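Stedis teaches its robot arm to tidy up, 2,000 tries at a time 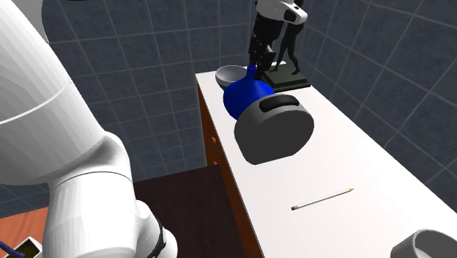 Stedis wants 2,000 examples of its simulated arm clearing a cluttered table, and by June it had 300. Each one is steered by a person at a desk, who must pick up a vase without knocking over the statuary.

"My own kitchen has never looked worse," said Sihan Jia, who runs the recording shifts with Zhenhua Ding.

Failed attempts are kept, filed in a separate folder that is filling nicely. The learning system, named Dundance, gets its first helping once the team has checked the labels. Three people are doing that, with varying degrees of joy.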